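August, edit room notebook, trailer recut for the Gorberg film

9:40 am. Watched cut 6 twice, once with sound off. Still too much plot. By the halfway mark you know who took the boat and why, and the only thing left to wonder is whether they get back. Director wants the lighthouse line kept. Fine, but not as the opener.

Tried moving the title card to after the first music drop. Better. The Wollov logo now sits on black with just the wind under it and I like how long it hangs. Distributor will say too long. Leave it for now, trim 7 frames if they complain.

Music: temp track from the Sendley library runs out before the last shot, so the end is looped and you can hear the join. Asked for the stems. If we only get the stereo mix, cut on the cymbal and hope. DO NOT fall in love with the temp again (see last year, the whole ferry mess).

11:15. Cut 7. Swapped the dinner argument for the silent version, only the reaction shots. Plays colder, more like the film. Lost the joke though and there is now no joke anywhere in the thing. Does it need one? The book readers will expect at least the goat.

Length is the real problem. They asked for 90 seconds and I'm over by 2. Could lose the second critic quote, noone reads the second one anyway. Or speed up the cast cards. Contract order on those so can't drop any, checked.

Color: stairwell shots came back from Jiang too green. Sent a note. Skin was ok in the kitchen stuff, leave that alone.

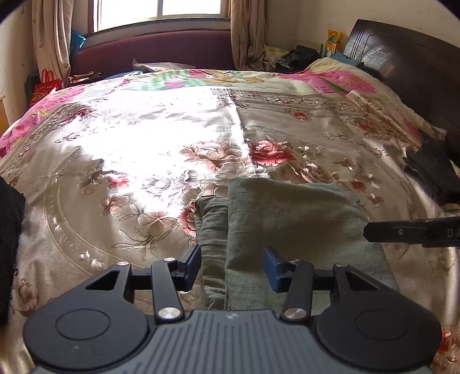
2:30 pm. Showed cut 7 to the two from downstairs who haven't seen the film. Both thought it was a ghost story. It isn't, but do we mind? Marketing might be thrilled. I think its the whisper under the last card, take it out and show somebody else.

Also the final shot. Door closing vs. door left open. Open one gives nothing away, closed one lands on the beat. Exported both, labeled A and B, on the shared drive in the recut folder. Please don't rename them.

To do
- chase stems
- fix typo in the date card ("Novmber", my fault)
- teaser version, vertical, no dialog
- ask whether the rating card has to go up front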